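How to bring a two-arm robot onto a packing bench without losing your people

Stalteck, Workplace Notes, April 2023

I am team lead for the returns and repacking area at Stalteck. We receive phones back from customers, check them, and put them again in their holders for the next shipment. Since last year part of this work is done by a robot with two arms. I write down the steps we followed, so other teams at our Nostitz and Saludo sites can use them. English is my second language, so please tell me if something is not clear.

Before you start

You need one bench that you can spare fully, with free floor on all sides. You need also one person from the floor who will be the main operator. Choose this person before the robot comes, and let them be present when the supplier sets it up. With us it was Chantelle Gumede, who had packed by hand for five years. She knew which holders are tight and which phones slip, and the supplier did not.

Step 1. Write down the job as it is done today

Sit beside the packer for a full shift and write every movement, also the small ones. We found that a packer turns the phone over to look at the back while the other hand already reaches for the holder. The robot program had no such look. We had to make the check a separate job, before the bench.

Step 2. Tell the team early what will change

Have the meeting before the delivery, with the new roster on paper. Our people asked mostly about hours and pay grade, and only a little about the machine. If you do not know an answer, say it, and give the day when you will know. I did not do this well the first time and we had two unhappy weeks.

Step 3. Split the work between the arms

Give each arm its own side and one clear task. Start slow. In our program the right arm takes the phone by its end and the left arm looks after the holder. The order of moves is kept in Clilatar, our job software, and the operator can change it herself without calling the office.

Mark the waiting position of every arm on the setup sheet. When an arm is waiting, its gripper should be open and lifted clear of the table, so it does not push the holder.
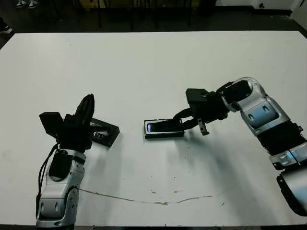
Keep the speed at this stage low enough that the operator can follow each move by eye and stop it in time. Krishnamoorthy Kotian from maintenance asked us to stay at low speed for three weeks, and I recommend the same. The supplier wanted to go faster.

Step 4. Decide who may stop the robot

The answer should be everyone. Put the rule on the wall in the colours you use for other safety signs. After a stop, only the operator or maintenance starts it again. Write the reason in the log, but never ask a person to defend a stop.

Step 5. Review the jobs, not only the output

After the first month, ask each person what their day looks like now. Two of our packers moved to the checking job and like it better. One found it lonely, as the old bench was a place for talking - we changed the layout so the checking desk is facing the others. Chantelle got a higher grade, but only after we asked for it twice. Put this in your budget from the beginning.

Our next review is in May. I will add to this page the setup sheet and the wording of the stop rule when the safety office has approved them.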